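How to size a mailer box so it ships without an outer carton

These steps cover a single product in a corrugated mailer, the kind with a tuck front and side wings. They assume you already have a final product sample. Don't start from a rendering or a CAD export, as molded parts and cables often come back a little larger than drawn.

Step 1. Measure the product as it will be packed

Put the product in its bag or sleeve, coil the cable, and add the manual. Measure length, width and depth at the widest points. Write the figures in millimeters and in that order. Box plants read depth as the last number, and mixing up the order is the most common reason a first sample comes back wrong.

Step 2. Add clearance

Add 2 mm on each side for a fitted insert. If you are using molded pulp, ask the supplier for their wall thickness and add that too. For the Teltent lamp kit we ended up with an inside length of 517 mm, which pushed us into a larger sheet size and raised the unit price. Check the sheet size before you settle on clearance.
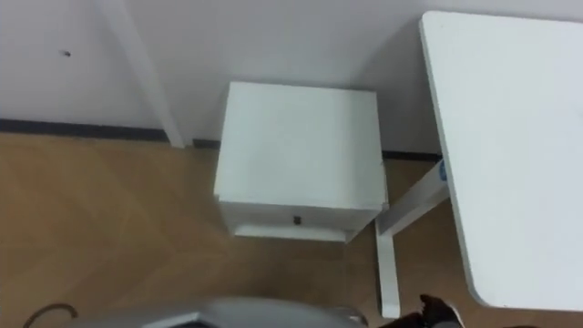
Do I give the plant inside or outside dimensions?
Give inside dimensions and mark them as inside. The plant works out the outside size from the board grade, and you then use the outside size for freight and for shelf planning.

Step 3. Choose the board

E flute prints well and folds cleanly, but it dents at the corners when it travels alone. B flute is thicker and holds up better in parcel networks. For a box with no outer carton, start with B flute and move down only if the drop tests allow it. Keep the grain running in the direction the plant recommends for your height.

Step 4. Lay out the artwork

Ask for the dieline as a vector file and keep it on a locked layer. Leave one full panel free of artwork for the shipping label and mark the area on the dieline. Keep logos away from creases and tape lines. A dark flood coat on the outside shows every scuff, so put heavy color on the inside of the lid if you want it.

Step 5. Order samples and test them

Order plain white samples first, then printed ones. Pack each with the real product and mail several to yourself by the service you plan to use. Open them and check the corners, the tuck flap and the insert. Change one thing at a time between rounds.

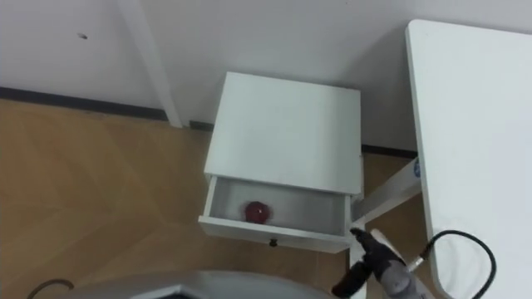
Uliana Ostapchuk: We followed this for a Prindine order and the tuck flap kept popping open in the mail. The plant in Landham added two small locking tabs to the front and the problem went away. Worth asking for them in the first sample round.

Step 6. Place the first run

Many plants set their minimum at 1,000 units. Ask for 50 flat boxes from the start of the run and fold a few before the rest is shipped. Store the flats on a level pallet, under wrap, and let them come to room temperature before packing. Save the approved sample, signed and with the board grade written inside the lid, for comparison when you reorder.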